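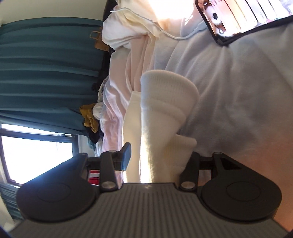

Black, gray, and a little blue.

I sold the car in August and have been a bus person ever since, meaning I now have opinions about the 22.

The 22 runs from the bottom of my street out to Bumidby, by way of every supermarket parking lot in the county. In the car it was a drive I never thought about. On the bus it takes around 50 minutes, and I have thought about all of them. I know which houses have given up on their gutters. I know that the dentist across from the Sperling furniture outlet changed its sign from "Gentle Care" to "Modern Care," and I would like to hear from anyone who was a patient during the switch.

The first couple of weeks I did what every convert does and told people how much reading I was getting done. I was getting no reading done. I carried the same library book back and forth to work and looked out of the window over the top of it. Then I returned the book late and paid the fine, so if you add that to the fare I was probably spending more than I did on gas. I have decided not to add it to the fare.

Bus people have seats. I don't mean they're assigned, though try telling that to the woman with the plaid cart. I sat in hers my second morning and she stood beside me all the way to the hospital stop, with a good dozen empty places behind us, breathing. I sit farther back now, over the wheel, where the heater blows on one ankle.

My friend Britta Ruppert has ridden the 22 since before they moved the depot, and she has been generous with advice, some of it asked for. Never run for it, she says, the driver sees you running and it goes straight to his head. Sit on the left going out and on the right coming home, or you'll be squinting. And don't believe the display at the stop. The display says 4 minutes. It said 4 minutes when I got there and it said 4 minutes while the bus was pulling up with its doors open, and for all I know it is saying it now.

What I miss about the car is mainly the trunk. I used to keep a coat in there, two folding chairs and a bag of potting soil, and I never once had to decide whether I needed potting soil that day. Now everything I bring along is something I carry, and last week that was a floor lamp. The woman with the plaid cart looked at the lamp, then at me, and moved her cart over about an inch - I'm choosing to take that as a welcome.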